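From: Percy Betancur
To: strazds-users
Date: 13 August 2026
Subject: Re: [strazds-users] Coordinate labels drift on long print runs

Kylie Sheehan wrote:

> I'm laying out a club bulletin with Strazds, 49 pages, most of them
> with at least one diagram. With the default style the rank numbers sit
> slightly too low against the squares. On the small diagrams you can't
> see it. On the full-width ones it is plain.
>
> I tried setting label-offset to zero and it got worse. Is the offset
> measured from the baseline or from the middle of the digit? The manual
> says "center" and leaves it there.
>
> Second question: is there any way to rotate the board 90 degrees
> and have the labels follow? board-turn rotates the squares and the
> pieces but the letters stay along the bottom.

Kylie,

The offset is measured from the baseline. The manual is wrong, or at least it describes the behavior before the font code was moved out to Murkeo. The old code took the bounding box of each glyph and centered that. Murkeo returns the advance width and the baseline, with no box unless you ask for one, and Strazds doesn't ask. Horizontal centering still works. Vertical centering is a guess based on the font size.

The guess assumes a digit height of 700 units on a 1000-unit em. If your bulletin is set in Noltell, the digits are shorter than that and will sit low by half the difference. Zero made it worse because the default is a small positive shift that hides part of the error. Put this in the style file:

```
label-metrics: measured
label-offset: 0
```

`measured` makes Strazds request the box. It is slower. My test file has 1,260 diagrams and the build time went up by roughly a third, which I can live with. At your size you won't notice.

Two cautions:

- `measured` is ignored if it appears after `font` in the same block. Put it first.
- Cached diagrams keep the old positions. Delete the cache directory once after the change.

On rotation: `board-turn` acts on the board group only, and labels are drawn in a separate group afterward. You need `label-follow: yes`, which exists but is missing from the option table. It takes the turn value and reassigns the margins. At 90 the letters go to the sides and the numbers to the top and bottom. The glyphs themselves stay upright unless you also set `label-turn`.
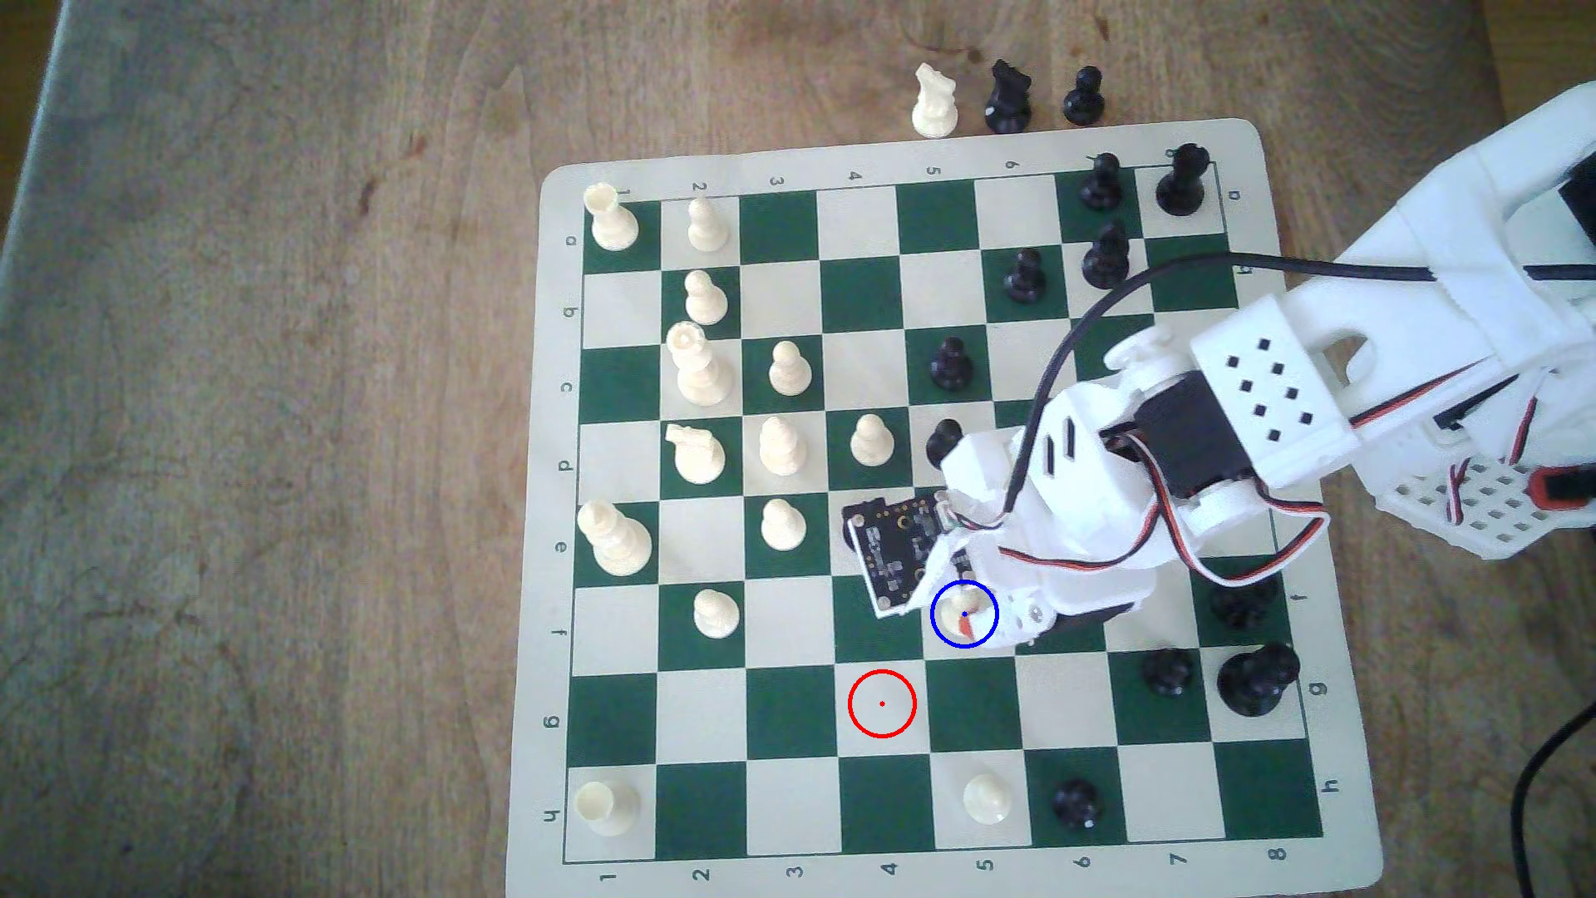
Margins are the other thing to check once the labels move. Strazds reserves the left margin for a single digit and the bottom margin for a letter, and the widths differ in most text faces. A lowercase g is wider than a 1 and has a descender. With the board turned like the green and cream one in the photo, a through h run down both sides and 1 through 8 go along the top and bottom, so both side margins need room for letters. Set `margin-side` and `margin-end` to the same value and the board will stay centered in the column. If you want labels on all four edges, as there, use `label-edges: all`. The default is two.

There is still a bug with `label-edges: all` and `label-follow` together when the scale is over 100 percent. The second set of letters is placed using the unscaled board width, so they land inside the last column. The workaround is to keep the scale at 100 and set the square size directly. I sent a patch to the Kindau tracker last week. It has a test file attached but no review yet, so don't wait for it.

If the numbers are still low with `measured` on, send me the style file and one diagram source. Plain text, please; the list strips attachments over a certain size and doesn't tell the sender.

Percy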